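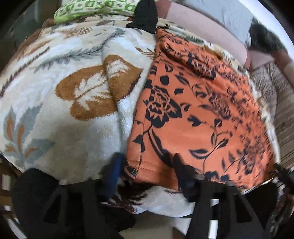 *Orange flowery cloth on the leafy blanket, fingers open at the corner*

**Thread: Cloth folding demos — plush backgrounds, yes or no?**

**mossy_hinge** wrote:

So I've been going through the cloth set for the Vogler folding model and I keep stopping at ones like this. Pattern on pattern! I love the blanket (big brown leaf, very cosy) but I can't decide if it's helping. We've got 3,350 demos in the pool now and most of them are on plain tabletops. Do I keep the busy bedding in or put it in a separate bucket?

**tinpot_ray** wrote:

Separate bucket. The pile grabs at thin cloth and you end up teaching the thing to fight the blanket. I did 5 evenings of tea towels on a fluffy throw last February and binned the lot.

**mossy_hinge** wrote:

The lot?? Were they bad grasps or did you just not like them?

**tinpot_ray** wrote:

Bit of both. Too many double grabs, where you get the cloth and a pinch of whatever's under it. Look at how close the fingertip is to the hem in yours.

**Carola Hollmann** wrote:

I'd keep them, Ray. People fold things on beds and sofas. If every example is a bare table then the model only knows bare tables, and we found that out the slow way at Orkden. Tag the surface, tag the double grabs, and let whoever trains it choose the mix. Another one from the same lot, which I think is perfectly good:
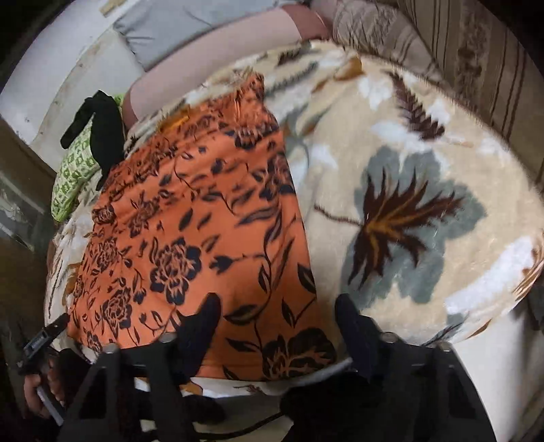 *Trolcombe, Jul 7, 2023*

The cloth's lying long and fairly flat, one finger's down on it and the other is right where the orange meets the cream. I like that boundary. It's exactly the sort of edge I want in the set.

**tinpot_ray** wrote:

There's a leg in it, Carola.

**Carola Hollmann** wrote:

And? Homes have legs in them. Tag it "person in view" and check they've agreed to it, same as always.

**mossy_hinge** wrote:

I've got a tag for that already, phew. What I haven't got is one for stuff lying next to the cloth — the green patterned thing on the left, say, with the black bit over it. Do you call that clutter?

**Malte Lindemann** wrote:

We use "neighbour" if it's touching the target and "clutter" if it isn't. It's a pain to go back and add, so do it now. Of the 1,066 I relabelled for Gelladley, the neighbour ones took me longest by miles.

**tinpot_ray** wrote:

Fine, keep them, but cap the fluffy ones. I still say a learner on a small set will pick up the wrong habit from them.

**mossy_hinge** wrote:

Okay, I'll train 2 versions, one with the bedding and one without, and post both. Malte, could you send me your tag list? Mine's got three spellings of "pillowcase" in it.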